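Consumables budgeting (robot cells)

Consumables budgeting is the part of equipment planning that covers the cheap things a robot cell uses up: tape, paper, cable sleeves, fingertip pads and whatever objects the arms are asked to handle. It is usually done last, often on the back of the quotation for the arms themselves.

Origin of the term

The phrase was in loose use among small labs before Chun-hung Ho gave it a chapter in the Larcombe planning guide. Ho split every purchase into "iron" (arms, grippers, stands) and "crumbs" (everything else), and observed that purchasing departments will approve iron in an afternoon and argue over crumbs until June. His sample budget for a two-arm folding cell put crumbs at $3,231 for the first year, a figure that drew more complaints than the price of the arms.
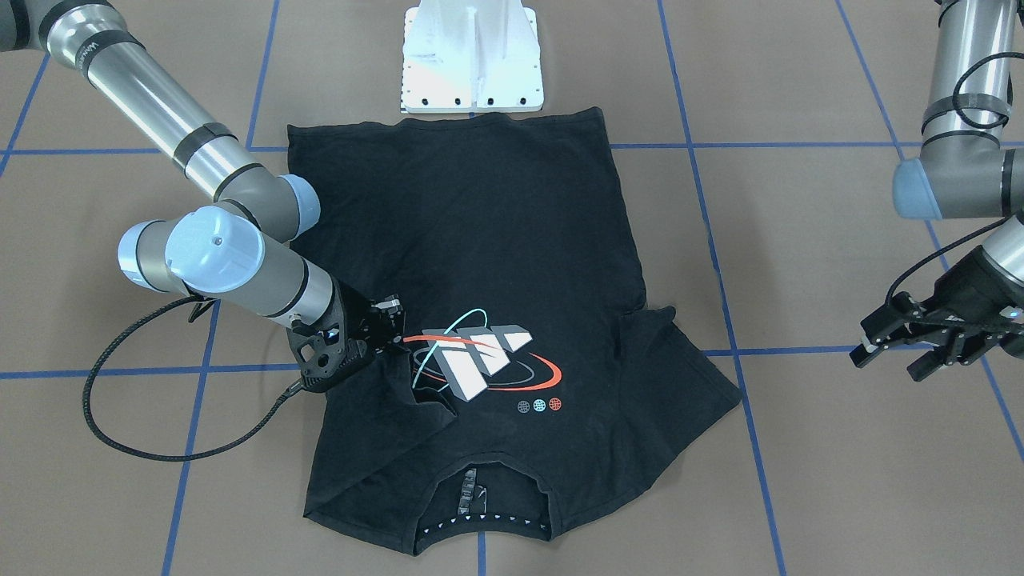 Floor covering is the standard first line in a crumbs budget. Suppliers such as Furkow sell printed mats with a permanent grid, priced at $376 in their April 2024 list. Brown paper ruled off with blue tape does the same job under a black T-shirt, and gives the arms large cells to work in for very little money. The paper tears — the mat, its makers point out, does not — and most planners allow for regular replacement. Cables are the second line. A braided one that loops down across the floor from a gripper, as on the left-hand arm, should be entered with a spare.

Garments

Shirts are the item most often left out, on the theory that people will bring in old ones. They do, for a while. The Belay worksheet allows $224 a year for clothing and asks that printed and plain shirts be listed separately. The competing Clullow worksheet files both under "miscellaneous," along with coffee.

Criticism

Some planners consider the iron and crumbs split too tidy. Gripper fingers, for instance, are bought as iron and wear out as crumbs. Ho's second edition moved them to a category of their own, which he did not name.

See also: Depreciation; Spare parts; Petty cash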